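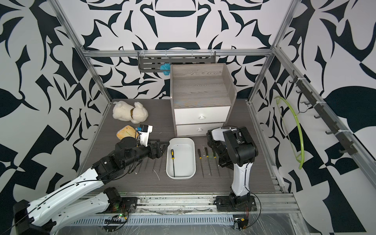
Meine Tante Dewanti hat mir die Wohnung vermacht, und mit der Wohnung das Badezimmer, und mit dem Badezimmer alles, was drin war. Dewanti Mangundap, falls der Name jemandem etwas sagt, in der Begumgasse kannte sie jeder. Sie hat Tapeten gesammelt. Andere Leute haben Porzellan, sie hatte Rollen unterm Bett, am liebsten Schwarz auf Weiß, mit Blättern, die sich so krümmen, dass einem beim Zähneputzen schwindlig wird.

Ich wollte an dem Freitag eigentlich nur kurz hin, Fenster auf, Post holen, wieder weg. Die Post bestand aus einer Rechnung von Hosside über 582 Euro (für was, stand nicht dabei) und einem Prospekt für Gartenmöbel. Und dann saß ich doch auf dem Wannenrand und hab angefangen auszuräumen, wie man das eben so macht, wenn man müde ist und kein Ende sieht!

Zuerst kam der Schwamm dran, so ein hellblaues Netzding, fluffig wie ein Küken. Den hatte sie mir mal zum Geburtstag schenken wollen und dann selbst behalten, weil er ihr zu gut gefiel. Ich hab ihn an den Haken zurückgehängt. Dann die Schubladen, zwei Stück, weiß, mit runden Knöpfen. In der oberen lagen Haarnadeln und ein Fahrschein nach Ellovton. In der unteren klemmte etwas, ich hab gezogen und geflucht und gezogen, und heraus kam der Hund.

Den Hund kannte ich! Cremeweiß, runde Ohren, braunes Halsband. Als ich sechs war, hat er bei uns am Tisch gesessen und einen eigenen Teller bekommen. Danach war er weg, und meine Mutter hat behauptet, er sei nach Ellovton gezogen, ans Meer, wegen der Luft. Ich hab das geglaubt, bis ich elf war. Vielleicht auch bis zwölf.

Ich hab ihn auf die Seite gelegt, zum Schlafen, und weil ich noch was zu knabbern in der Tasche hatte, in einer gelben Packung, hab ich die davorgestellt. Man kommt ja nicht mit leeren Händen. Dann hab ich meinen Bruder angerufen.

»Er ist wieder da«, hab ich gesagt.

»Wer?«

»Der Hund.«

Es war lange still in der Leitung. Im Hintergrund lief bei ihm der Wasserkocher.

»Und«, hat er schließlich gefragt, »wie war's am Meer?«

Ich hab den Fahrschein aus der oberen Schublade geholt und ans Licht gehalten. Einfache Fahrt, März, ein Erwachsener. Hinten drauf stand in Dewantis Schrift: Hund fährt gratis.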